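Foro > Automatización y taller > Visitas y ferias
Tema: Jornada de puertas abiertas en Telmont -- fotos y dudas

pinzaloca
15 agosto 2020
Buenas. Vuelvo de la jornada de Telmont, escribo rápido que mañana madrugo. Nave grande, cuatro puestos, café malo. Lo mejor con diferencia el puesto de los dos brazos con fruta y bolsas. Lo llevaba Severyn Symonenko, majo, contestaba a todo. Dejo fotos y luego sigo. 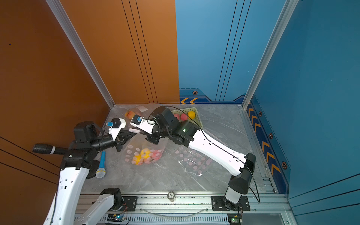
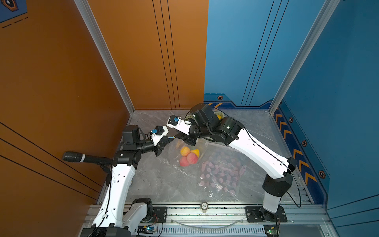
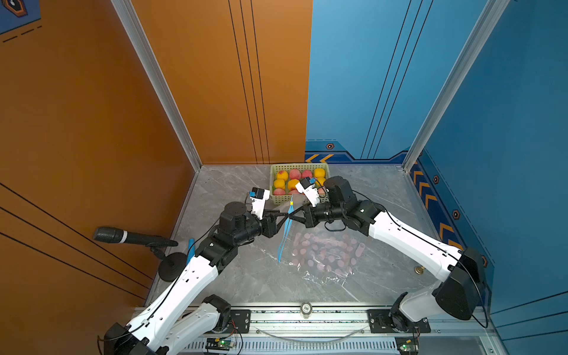

Los dos brazos con la fruta y las bolsas, puesto de Telmont. En la última, la bolsa grande cogida entre los dos.

Total, que estuve allí casi toda la mañana. Lo que me interesaba era el tema del plástico transparente, que en mi curro nos trae por la calle de la amargura. Preguntas las que querais, si me acuerdo contesto.

marga_plc
Gracias por subirlas. ¿Era teleoperado o iba solo? Porque eso en las jornadas nunca lo dejan claro y luego la gente sale contando maravillas.

pinzaloca
Las dos cosas. Por la mañana Severyn enseñó primero a mano, con mandos, y después una tanda en automático. Lo avisó cada vez. No sé decirte qué foto es de qué tanda, las he subido según salieron.

tornillo_m5
Pues a mí me deja frío. Dos brazos para sujetar una bolsa... En mi planta eso lo hace una ensacadora con dos ventosas y un soplador, y la ensacadora no se cansa ni necesita doctorado. 200 ciclos de prueba sin fallo o no me lo creo.

marga_plc
tornillo, tu ensacadora trabaja con UN formato de bolsa. Cambia de bolsa y a parar la línea. Aquí hay por lo menos dos distintas, la de puntos rosas de la primera foto y la grande con los cilindritos rosas.

tornillo_m5
Y en una línea de verdad hay un formato, justo por eso. Quien quiera variedad que ponga a una persona.

Derkach
Yo también estuve, turno de tarde. Con tornillo a medias. La cogida por el borde se ve bien en la tercera, un brazo de cada lado y la bolsa abierta colgando en medio. Ahora, en mi turno la bolsa se le escapó dos veces y hubo que recolocar. Lo digo porque el que lea esto y no fuera se va a pensar otra cosa.

pinzaloca
En el mío una vez. Cierto, se me olvidó ponerlo.

rodamiento_ana
Pregunta tonta: los cilindros rosas esos qué son? caramelos?

pinzaloca
Ni idea, no pregunté. Estaba mirando las pinzas.

Derkach
Tampoco yo. Rosas y pequeños, hasta ahí llego.

rodamiento_ana
Y lo del "100" que hay en el perfil de aluminio, delante? Sale en las tres.

marga_plc
Tiene pinta de pesa. 100 gramos supongo, aunque solo se lee el número.

rodamiento_ana
Vale, gracias. Pensaba que era un tope o algo.

viejo_neumatico
A mí lo que me llama la atención es lo de la cámara en cada muñeca. Hace unos años nadie montaba eso, ponías una arriba y a correr. El módulo azul ese pesa algo y va justo donde menos conviene. Alguien preguntó por la carga útil??

pinzaloca
Preguntó un señor de Woller, pero se liaron a hablar de reductoras y me perdí. Lo que sí saqué es que con plástico transparente la cámara de arriba sola les daba muchos problemas con los reflejos, y que de cerca mejoraba. Palabras de Severyn, no mias.

viejo_neumatico
Tiene lógica. El film con brillos es un infierno. Nosotros acabamos con luz rasante y cartulina negra detrás, y aun así.

tornillo_m5
Cartulina negra. Así se arregla medio mundo.

marga_plc
Otra cosa, los cables. En la primera, el del brazo derecho hace un bucle por encima del eslabón y baja colgando al lado de la base. Yo eso no lo dejaba así ni para una demo. Un enganchón con una bolsa y adiós.

Derkach
Lo comenté en mi turno! Me dijeron que en la versión nueva irá recogido con funda. Ya veremos. En mayo dijeron lo mismo en la charla de Vomura, que también fui.

pinzaloca
La de mayo me la perdí. Mereció la pena?

Derkach
Regular. Mucha diapositiva, poco brazo. 160 sillas y medio vacío. Lo de hoy mucho mejor, te dejan acercarte y preguntar.

rodamiento_ana
Y con la fruta qué tal? Un melocotón maduro yo no se lo dejaría a esas pinzas negras, ni de broma

pinzaloca
Pues en mi turno los metía en la bolsa sin marcas a simple vista. Despacio, eso sí. Muy despacio. Los amarillos les costaban menos, decía Severyn -- el melocotón patina con el plástico y hay que corregir.

tornillo_m5
"Muy despacio". Ahí lo tienes. ¿Cuánto por pieza?

pinzaloca
No lo cronometré. Y aunque lo hubiera hecho no te iba a gustar el número, jaja

tornillo_m5
Seguramente. Pero es EL número. Todo lo demás es feria.

marga_plc
Hombre, es una jornada de puertas abiertas, no una recepción de máquina. Nadie estaba vendiendo cadencia.

tornillo_m5
Siempre están vendiendo algo. Pero vale, acepto que la bolsa abierta en el aire tiene mérito. No lo firmo para producción.

viejo_neumatico
pinzaloca, si tienes más fotos de las muñecas de cerca súbelas. Me interesa cómo han fijado el soporte.

pinzaloca
Miro en el móvil mañana, creo que alguna salió movida. Si eso abro otro hilo con el puesto de paletizado, que este ya va por otro lado.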